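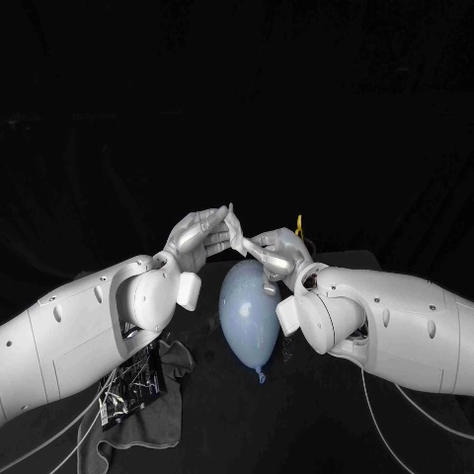
One of the visitors asked at the Milwood open day if the files would be put somewhere people could get at them, and a second wanted the failed tries left in. Both requests were met. The set holds 889 recordings, and the failures are marked, not removed.

Milwood Open Day Recordings

README, version 2

Contents

Recordings of the two-arm demonstration run at Milwood in October. Each one covers a single try at a short tabletop task, seen from the head camera, with joint positions for both arms and all fingers. A try ends when the operator calls it, whatever state the objects are in.

Setup

Two white arms with jointed hands, a black tabletop and a black curtain behind. The operator sat to the side and drove both arms through the Cudus control software. Visitors stood behind a rope and could pick the next task from a printed card.

Tasks

There are 18 tasks in 4 groups:

balloon: tasks with an inflated balloon on the table, including holding a piece of tissue or paper with the fingertips above it
cloth: folding, spreading, moving a towel
packets: picking up and turning over
handover: passing a small object from one hand to the other

The balloon group drew the most requests and is the largest. Balloons were replaced between sessions, so size and color vary.

Folder layout

video/ one file per try
joints/ one table per try, same name as the video
labels.csv task, group, result, session
notes.txt operator remarks, unedited

The result column reads done, partial or failed. Partial means the object was moved but the task on the card was not completed. The Wan script in tools/ checks that every video has a matching table.

Known problems

Sound was removed from all files.
In the second session the clock on the left arm ran behind the video. The joint tables have been shifted to match, but fast finger motion may still look late.
Cables are often in view and sometimes cross the objects.
A few cloth tries are labeled under packets. We will fix this in the next version.

Use

Free for teaching and research. Please name Pasden as the source and give the version number. Report label errors by file name.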